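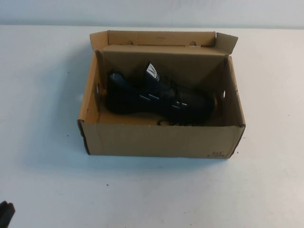
**시비야 구전시**(Sibiya 口傳詩)는 드루모멕스(Drumomex) 고원의 목축 공동체에서 전승되어 온 장편 구술 서사 및 그 낭송 관습을 가리킨다. 현지에서는 낭송자가 운을 떼고 청중이 뒤를 받는 문답 형식으로 연행되며, 욕설과 축원, 수수께끼가 한 편 안에 섞여 있는 점이 특징이다. 문헌으로는 날레디 레코타(Naledi Lekota)가 엮은 채록집 《눌라르》(Nullar)를 통해 널리 알려졌다.

## 명칭

‘시비야’는 본래 낭송이 이루어지는 울타리 안마당을 뜻하는 말이었으나, 점차 그곳에서 불리는 시 자체를 가리키게 되었다. 고원 남부에서는 같은 갈래를 ‘리르난세’(Lirnance)라고 부른다. 두 명칭을 별개의 갈래로 보는 견해도 있으나, 채록집 이후의 연구에서는 대체로 동일한 전통의 지역적 변이로 다룬다.

## 형식

한 편은 통상 다섯 마당으로 구성된다. 첫째 마당은 낭송자의 계보를 밝히는 도입부이고, 마지막 마당은 청중의 이름을 차례로 부르는 축원으로 끝난다. 가운데 세 마당의 순서는 고정되어 있지 않으며, 낭송자가 청중의 반응에 따라 바꾸거나 생략할 수 있다. 행의 길이는 일정하지 않다. 운율은 음절 수보다 호흡 단위에 따라 결정되고, 각 호흡의 끝에는 뜻이 없는 여음이 붙는다.

어휘 면에서는 일상어에서 사라진 가축 명칭과 색채어가 다수 보존되어 있다. 특히 소의 털빛을 나타내는 단어는 인물의 성격을 비유하는 데에도 쓰인다. 예컨대 ‘재를 뒤집어쓴 얼룩’이라는 표현은 남의 말을 제 말처럼 옮기는 사람을 이른다. 이러한 관용 표현은 번역 과정에서 가장 큰 난점으로 꼽힌다.

## 채록과 출판

《눌라르》에는 129편이 수록되어 있으며, 이 가운데 상당수는 낭송자 프레셔스 발로이(Precious Baloyi)의 구연을 옮긴 것이다. 발로이는 외조모에게서 낭송을 배웠고, 한 자리에서 약 300행을 막힘없이 이어 간 것으로 전한다. 레코타는 서문에서 같은 작품이라도 연행할 때마다 내용이 달라졌다고 밝히고, 이본을 하나로 합치지 않은 채 나란히 실었다.

헬게 모엔(Helge Moen)의 번역본은 여음을 모두 삭제하고 행을 고르게 다듬었다. 가독성이 높다는 평을 받았으나, 문답 구조가 드러나지 않아 독백체 서사시로 오해될 여지를 남겼다. 이후 카림 카멜(Karim Kamel)이 펴낸 개역본은 청중의 응답을 별도의 서체로 구분하고 여음을 원어 그대로 살렸다. 다만 욕설이 집중된 둘째 권의 일부 대목은 개역본에서도 주석으로만 처리되었다.

## 연구와 평가

말샤 디사나야케(Malsha Dissanayake)는 논문집 《안마당의 말》에서 시비야 구전시의 욕설을 분석하여, 모욕의 대상이 되는 인물이 대개 낭송자의 친족이거나 후원자라는 점을 지적하였다. 그에 따르면 연행 중의 욕설은 관계의 가까움을 공적으로 확인하는 절차에 해당한다. 이에 대해 카멜은 남부의 리르난세 작품에 같은 해석을 적용하기 어렵다고 반론하였다. 남부본에서는 욕설의 대상이 익명인 경우가 많기 때문이다.

창작 시기에 관해서도 의견이 갈린다. 계보 마당에 등장하는 인명을 근거로 연대를 추정하려는 시도가 있었으나, 낭송자가 조상의 이름을 임의로 더하거나 빼는 관행이 확인되면서 설득력을 잃었다.

## 현황

전통적인 연행은 1월의 가축 이동이 끝난 뒤에 열렸다. 오늘날에는 혼례나 학교 행사에서 한두 마당만 따로 낭송하는 경우가 많고, 다섯 마당을 모두 익힌 낭송자는 드물다. 2024년 3월 10일에는 발로이의 구연 녹음에 레코타의 해설을 붙인 음반이 발매되었다. 음반에는 채록집에 실리지 않은 남부 이본 세 편이 포함되어 있다.

## 같이 보기

- 구술 서사시
- 문답 노래
- 리르난세 방언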